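News | Projects | People | Downloads | Contact

Newsletter > Issue archive > Bench notes

Teaching by hand: progress on the task board 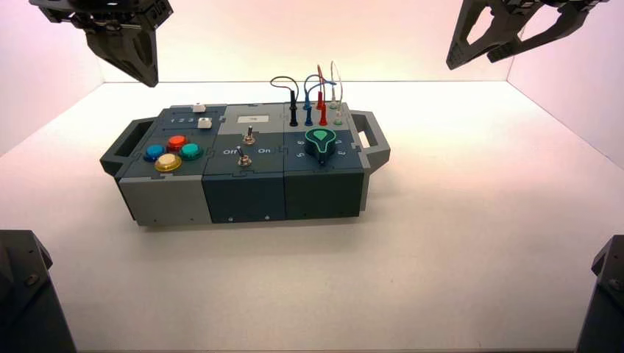 Kirsty Rennie wrote in after the last issue to ask why we still bother with remote control when the arms can be pushed through a task by hand in half the time. Her point was that a toggle switch takes one short movement of the wrist, and that an operator working through a second pair of arms adds delay and error for no gain. She also asked whether the recordings made each way could be mixed in the same training set.

The second question is the easier one. They can be mixed, with care, and the current Trisside batch does so. The first needs more room, and it takes up most of this item.

When an arm is guided by hand, the person holds the last link and moves it. The joint encoders record the path and the motors do little more than cancel the weight of the arm. The person feels the contact directly, and the paths come out smooth. The trouble is that hands and forearms end up in the camera view for much of the recording. A policy trained on those images learns to expect a hand that will be absent when it runs on its own. We get around this by replaying the joint path afterwards with the enclosure clear and recording the images on the replay. Replay works for a push button. It works less well for anything that moves differently the second time, and cables are the worst offenders.

With remote control, the operator moves a pair of leader arms and the follower arms copy them. The cameras see only what the policy will see later. The operator loses most of the sense of touch and has to judge contact by eye, which slows everything down. On the round buttons the cost is small. On the toggles it is larger, as the lever has to be caught from the side and the finger tends to ride up over the tip.

For this round we settled on the following split.

Buttons: hand guiding, then replay. The coloured buttons are spaced well enough that a finger can come down on one and leave its neighbours alone, provided the approach is close to vertical. The two small white ones need a slower approach and a lower speed limit over the last part of the path.

Toggles: remote control. Davina Drummond tried both methods and found that her replayed paths missed the lever whenever the board had shifted by a few millimetres. An operator watching the feed corrects for that without thinking about it, and the correction is part of what we want recorded.

Rotary knob: remote control, with the grip taken across the body of the knob. The pointer gives a usable reference for the end position, and the operator calls the target number aloud before starting so that it can be logged with the recording. Recordings where the number called and the final pointer position disagree are kept, but tagged.

Probes and cables: remote control only, both arms. One arm takes the probe while the other keeps the cable out of the way. This is the slowest part of the board and accounts for most of the discarded recordings. The looped cables spring back when released, and a loop that has moved can hide the plug beside it from the overhead view.

The target for the batch is 1000 recordings. As of this issue we hold 441 that pass review. A recording passes if the task is finished, the arms return to the rest position and no frames have been dropped. Each is capped at 30 seconds. That cap was set in April and has caused some argument, as it rules out nearly all first attempts by new operators on the probes. Kenneth MacKinnon would like it raised for that task alone. Struan Rennie would prefer to leave it where it is and train the operators for longer, on the grounds that hesitation in the recording comes out as hesitation in the policy. The matter is open.

Kenneth has also rewritten the review tool, now called Dogar. It shows the joint traces beside the video and marks any place where the follower lags the leader by more than the set limit. The old version flagged lag only at the end of a recording, so a bad stretch in the middle could pass. Older recordings have been put through the new tool and the count above is the corrected one.

Notes for operators

Check the leader arms against the followers before the first recording of a session. A small offset at the shoulder becomes a large one at the fingertips.

Set the board down by its handles, then leave it. It does not have to sit square to the enclosure. We want the position and angle to vary between sessions, and a board that is always lined up with the walls teaches the policy something we will have to unteach.

Do not reset the toggles with the arms unless the reset is itself being recorded. Reach in and do it by hand between takes, with the arms parked and the motors disabled.

Take no more than 3 failed attempts at the same task in a row. After that, switch tasks or hand over. The review notes show quality falling off quickly past that point, and the operator is usually the last to notice.

If you bump the enclosure or touch a camera mount, stop and run the calibration again. Write the time in the session log. Two sessions were lost last month to a camera that had turned slightly, and it took longer to find than it should have.

Mixing the two kinds of recording

Back to Kirsty's second question. Hand-guided paths run faster and more evenly than remote ones, and a policy trained on both will sometimes change pace partway through a movement. Agnes Mackay has been resampling the hand-guided paths to bring their speed closer to the rest. Early runs on the buttons look reasonable. She has not yet tried it on a sequence that goes from a button to a toggle, where the join between methods falls in the middle of the job, and that test comes next.

The file format is unchanged from the Tusow batch, with one added field for the teaching method. Scripts that read the old files will ignore it.

Questions about operator time should go to Davina, and problems with the review tool to Kenneth.

Posted July 8, 2019

This site uses cookies to remember your settings. By continuing to browse you agree to their use. Accept | Read our cookie policy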